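Stergiou-Zettel
Fehlerbeschreibungen auf Annahmezetteln für Desktop-PCs
README und Datenkarte, Version 3

Worum es geht

Wer einen kaputten Rechner abgibt, muss einen Zettel ausfüllen. Auf dem Zettel gibt es ein Feld "Fehler (bitte genau)". Der Datensatz enthält, was Leute in dieses Feld geschrieben haben, abgetippt mit allen Rechtschreibfehlern, Unterstreichungen und Drohungen. Dazu kommt, wo vorhanden, der Befund der Werkstatt, der meist kürzer ist und selten höflicher.

Die Zettel stammen aus dem Bestand der Werkstatt Stergiou, die Standrechner, Drucker und in schwachen Momenten auch Kaffeemaschinen angenommen hat. Drucker und Kaffeemaschinen sind nicht enthalten. Die Druckerzettel wären sprachlich ergiebiger gewesen, ließen sich aber kaum in einer jugendfreien Fassung veröffentlichen.

Umfang

Zettel insgesamt: 3.219
davon mit Werkstattbefund: 1.247
davon Befund und Beschreibung unvereinbar: 237
Zettel mit dem Wort "plötzlich": 954

"Unvereinbar" heißt: Der Kunde schreibt "Festplatte defekt, weiß ich von meinem Schwager", die Werkstatt schreibt "Netzteil". Die Zahl ist eher freundlich gerechnet. Ein Befund wie "Staub" gilt als vereinbar mit allem.

Dateien

zettel.csv - eine Zeile pro Zettel, Trennzeichen Semikolon, UTF-8. Version 1 war in Latin-1, Version 2 in beidem.
befunde.csv - Befunde, über zettel_id verknüpft.
marken_fehler.csv - die Zuordnung zu Fehlerklassen, siehe unten.
richtlinie.txt - die Abtipprichtlinie. Bitte lesen, bevor ein Fehler gemeldet wird, der keiner ist.

Felder in zettel.csv

zettel_id: laufende Nummer. Lücken sind normal, die Werkstatt hat Nummern übersprungen, wenn der Block nass geworden war.
text: die Fehlerbeschreibung im Wortlaut. Namen, Telefonnummern und Passwörter sind durch Platzhalter ersetzt. Ja, Passwörter. Sie standen gern direkt neben dem Satz, niemand dürfe an die Daten.
dringlich: 0 oder 1. Steht fast immer auf 1 und taugt deshalb zu nichts.
monat: Monat der Annahme, ohne Jahr. Der Juli ist überproportional vertreten, vermutlich wegen der Hitze unter Schreibtischen, wahrscheinlicher wegen der Ferien.
hand: Kürzel für die Schrift, k für Kunde, w für Werkstatt nach Diktat. Diktierte Zettel sind kürzer und enthalten das Wort "angeblich".

Fehlerklassen

Es gibt sieben: Strom, Anzeige, Speicher, Laufwerk, Lärm, Software, Sonstiges. "Sonstiges" ist die größte Klasse, was man bei einer Klassifikation nie gern zugibt. Der Versuch, sie weiter aufzuteilen, endete bei Unterklassen wie "riecht", "riecht wieder" und "seit dem Umzug anders".

Lärm war ursprünglich keine eigene Klasse. Ein Lüfter kann schleifen, eine Festplatte kann klackern, und auf dem Zettel steht beide Male "brummt". Wir haben die Geräusche also nach dem Wort des Kunden sortiert und die Ursache dem Befund überlassen. Wer aus dem Geräuschwort auf das Bauteil schließen möchte, darf das tun und wird dabei Demut lernen.

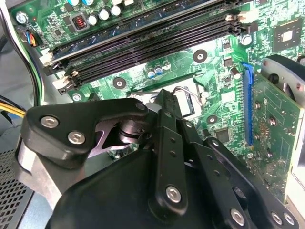

Waltraud Kohlhase: Ich habe mit der Version 2 gearbeitet und muss beim Lärm widersprechen. "Brummt" und "surrt" liegen in derselben Klasse, die Leute meinen damit aber Verschiedenes. Wer "surrt" schreibt, hat sich meistens schon daran gewöhnt und kommt wegen etwas anderem. Könnte man das Geräuschwort bitte als eigenes Feld führen? Und "macht Musik" ist kein Lärm, das ist ein Piepcode.

Beides ist in Version 3 übernommen. Das Feld heißt geraeusch und steht in marken_fehler.csv. "Macht Musik" liegt jetzt unter Speicher, mit zwei Ausnahmen, bei denen tatsächlich noch eine CD lief.

Abtippen

Die Zettel wurden von zwei Personen unabhängig abgetippt und dann verglichen. Das erste Programm dafür hieß Trenholm und hielt jedes Eselsohr für ein Ausrufezeichen. Es ist durch Ekdale ersetzt worden, das Eselsohren ignoriert und leider auch Ausrufezeichen. Die Satzzeichen sind daher komplett von Hand nachgetragen. Wo drei Ausrufezeichen stehen, standen drei.

Durchgestrichenes bleibt erhalten und steht in eckigen Klammern. Es lohnt sich, diese Stellen zu lesen. "[Habe nichts gemacht] Habe fast nichts gemacht" ist als Fehlerbeschreibung genauer als vieles, was ungestrichen geblieben ist.

Unleserliches ist mit drei Fragezeichen markiert. Hat der Kunde selbst drei Fragezeichen geschrieben, steht dort ein Backslash davor. Die Lösung ist hässlich und bleibt so, alle schöneren sind beim Einlesen in Tabellenprogramme gescheitert.

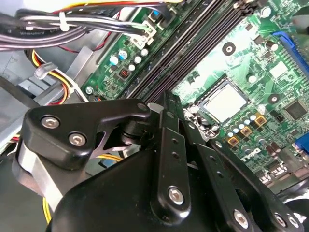
Zeilenumbrüche sind getilgt, außer wenn der Kunde eine Liste angelegt hat. Als Liste gilt alles mit mindestens zwei Spiegelstrichen. Der längste Zettel dieser Art hat eine Rückseite und ein Beiblatt, auf dem die Beschwerde über den Rechner in eine Beschwerde über den Vermieter übergeht. Abgetippt ist nur der Teil mit dem Rechner, soweit sich das trennen ließ.

Wofür geeignet

Für Untersuchungen zu Alltagssprache über Technik, für Übungen zur Textklassifikation mit unsauberen Klassen und zur Aufmunterung im Kundendienst. Es gibt eine Seminararbeit, die anhand der Daten den Konjunktiv in Schuldfragen untersucht ("könnte sein, dass etwas Saft").

Wofür ungeeignet

Zur automatischen Diagnose. Die Firma Holtex hat es mit Version 1 versucht und einen Klassifikator erhalten, der auf nahezu alles "Netzteil" antwortet. Man war dort zunächst sehr zufrieden mit der Trefferquote. Die Befunde sind zudem schief verteilt: Aufgeschrieben wurde, was Arbeit gemacht hat. Steckte nur das Kabel nicht, gab es in der Regel keinen Befund und ein längeres Schweigen am Tresen.

Bekannte Mängel

Dialektale Schreibungen sind uneinheitlich behandelt. Einige Zettel liegen doppelt vor, wenn jemand denselben Rechner wieder abgegeben hat, mit demselben Fehler und deutlich größerer Schrift. Die Schriftgröße ist nicht erfasst, das wird seit Version 1 bemängelt.

Lizenz und Meldungen

Nutzung frei bei Nennung der Quelle. Fehler bitte mit zettel_id melden und dem genauen Wortlaut. "Geht nicht" haben wir schon.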